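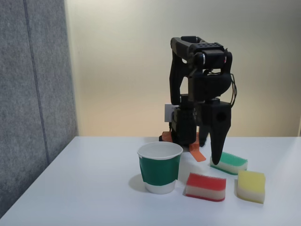
How to clean and look after kitchen sponges

A sponge that smells has been left wet for too long. The routine below takes a few minutes each evening and suits ordinary cellulose sponges, with or without a scouring side. Don't use it on metal scourers.

What you need

A bowl that holds at least 500 ml
Washing-up liquid
Thin household bleach, unscented
Rubber gloves

Every evening

1. Rinse the sponge under the hot tap and pick out any bits of food.
2. Work in a drop of washing-up liquid, squeeze 6 times, then rinse until the water runs clear.
3. Wring it out hard and stand it on its long edge. Air needs to reach both faces, so don't leave it in the sink or flat on a saucer.

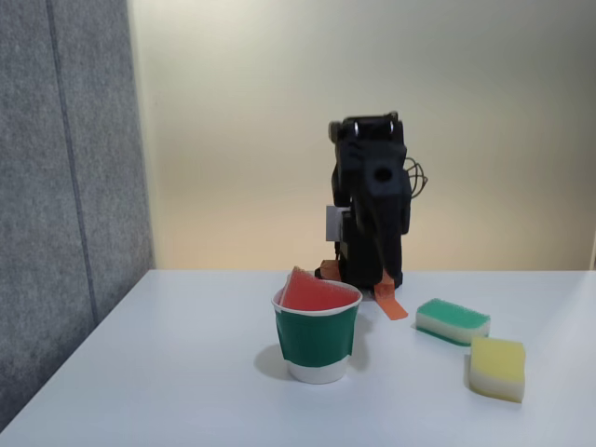

Keep one sponge for dishes and another for worktops, in different colours if you can get them. Cutting off a corner of the worktop one works just as well, and you can still tell them apart when they fade.

Once a week

4. Put on the gloves and open a window.
5. Add bleach to cold water in the bowl, at the strength given on the bottle. Never mix it with vinegar or any other cleaner.
6. Soak the sponge for five minutes, pressing it under so it fills.
7. Rinse well and leave to dry fully before using it again.

When to throw it out

Change a dish sponge every 2 weeks, or sooner if it tears or still smells after a soak. Old ones can do the bins or the bike – cut them in half first for getting between spokes.

Last updated 2026-02-17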